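The Arm on Second Shift
Drastby plant, packing and returns

Finix sold Durholm on the arms with a slide that said 76 percent. The 76 was the share of returned housewares a machine could pick up, sort and set down with no person touching them. I asked where the number came from and was told it came from a trial. I asked who ran the trial, and it was Finix.

I have worked returns at the Drastby plant for 11 years. I like machines fine. I drive a forklift, I run the baler, and I would fight anybody who tried to take the label printer back to the old one. What I don't like is being told that my job is getting easier by people who then hand me a longer list of things to do. When the plant newsletter asked if I would put together a page on the new setup, I said I would if I could write my own captions. They agreed to that, and then they cut two of them, and I put them back.

A little background for people in other buildings. Returns is where the boxes come back. Stores send us whatever customers didn't want or didn't like, mostly kitchen stuff, and all of it mixed together. You open a carton, figure out what you have, decide if it can be sold again and put it in the right tote. There used to be 10 of us on second shift doing that. Now there are eight of us and 2 arms, and on paper that's still 10. Somebody upstairs really did write it that way on the staffing sheet.

The two people who left the line weren't fired, and I want to be fair about that. One moved to receiving and one took the early retirement. But their spots are gone. Management keeps saying "redeployed," and I keep asking what happens when the next person quits, and so far I have not had an answer that was about the next person.

What changed for the rest of us is mostly the pace and the kind of tired you get. I used to handle every piece, easy or hard, and the easy ones were a rest. A stack of plates, still wrapped, takes no thought at all. The arms get those now. What rolls down to us is everything they gave up on, so you spend a whole shift on torn boxes, missing lids, sets that aren't sets, and things with parts sticking out. Our count per hour went down and somebody came by to ask why. I told him to try it for an hour. He had a meeting.

Then there is the teaching. Krawczyk, the outfit Finix uses for training the arms, needs examples of the awkward pieces, and they need a lot of them. So part of our shift goes to setting things out for a gripper to have a go at: on a table, on a shelf, on the floor, standing up, lying down. It's slow work and it doesn't count toward our numbers. I brought that up too. They said it would be "captured later this year," and it is December.

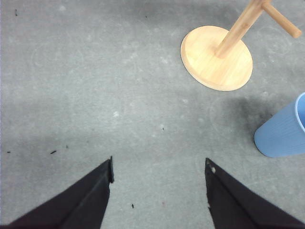

I'll say what I have said in the break room. If my knowing how to pick up a mug without knocking over the one next to it is worth recording, then it's worth something on the pay stub. It took me years to get quick at this. The people at Krawczyk are polite and they ask good questions, and every one of those questions is about something we learned on our own time with nobody writing it down.

The safety side is better than I expected. The arms stop when you lean in, and they stop when you look like you might lean in, and on a busy night that's a lot of stopping. My wrists hurt less than they did last winter. My back is the same. The new tote racks probably did more for my wrists than the arms did, and those could have been bought any time in the last 11 years without a slide show.

As for the 76, I started keeping a tally on the back of my pick sheets. I won't print my number here, because one person with a pencil isn't a trial either. But I'd like the plant to do a proper count, with somebody from the line holding the clipboard, before a third arm gets ordered. The request went in through the suggestion box by the time clock and also by email, in case the box is still only emptied at inventory.

If you work returns at another Durholm building and they are showing you the same slide, write to me care of the newsletter. I would like to know what your staffing sheet says.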